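Skusia moves to two pages a week

July 19, 2022

The webcomic Skusia will update with two pages a week starting in September, writer Ji-hoon Lim said. Chapter 9 runs 30 pages.

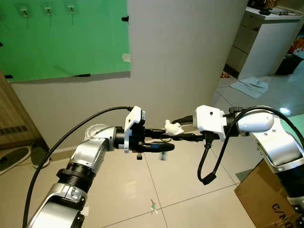

Scripts are complete through page 100. Files will be posted at the current resolution, and the archive on Gratness keeps its existing page numbers.

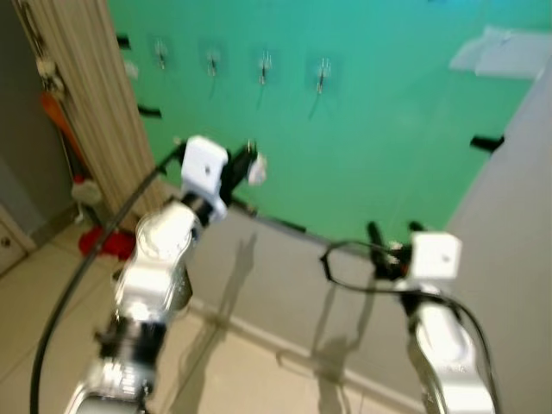 Artist Kyu-ri Baek has redrawn the Escobedo dockyard for the new chapter. Lettering is unchanged.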